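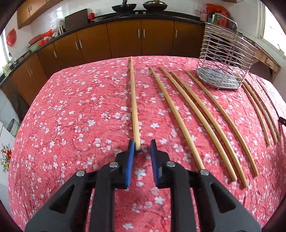 By Tessa Orrin

July 31, 2021 - New house rules out from Tudadness this week for anyone recording with hand-held grippers in a home. Version 2 of the guide. Shorter than the old one, and a lot stricter about kitchens.

Quick rundown. The work area gets set up before recording starts and stays put until the session is over. No sliding things in from the side halfway through. Long thin stuff (sticks, skewers, strips) goes down with the thick pieces apart from the thin ones, on a cloth or a mat. Patterned cloth is fine. The old guide said plain only and people hated it, half of them didn't own a plain one.

Finger pads get checked every 30 minutes. Torn or peeling pad, you stop. Pins and screw caps too, all 4 if your model has four. Write it down in the log, time and initials, no "same as yesterday".

Stove rule is the big change. Any burner in the same room has to be off for the whole session, pots can stay where they are. Knives go in a drawer. Glass comes off the work surface unless the task is about glass.

Zerwood is signing on from the start of next month. It says 979 home sessions were logged under the first guide and that the most common complaint from reviewers was missing notes, not broken items. Folks just forgot to say what was on the table. So now theres a note sheet, one page, filled in before the first grasp. 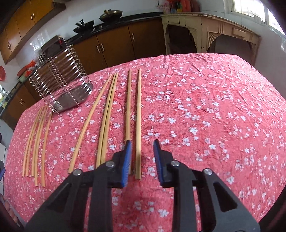
Sticks come up a lot in the new text, more than you'd expect. Pieces lying close together are allowed, even touching, but the note sheet has to say so. Bowed ones get their own line. Reason given is that a gripper closing on one strip can drag its neighbor along, and a reviewer needs to know if that was bad handling or just the layout. Fair enough.

Privacy part is thin. Letters, pill bottles and family photos out of sight, household can ask for a session to be deleted. How long they have to ask? Guide doesn't say. We asked Tudadness, were told an addendum is coming. No date.

Brarusska wants more. Its position is that the home owner should get a copy of every recording without asking, and it won't adopt the guide until thats in. Were, which sells the training course most operators take, says it will teach the new version either way - course fee unchanged, old certificates still good through the end of the year.

Comments on the draft addendum can go to Tudadness once it's posted. We'll link it when it shows up.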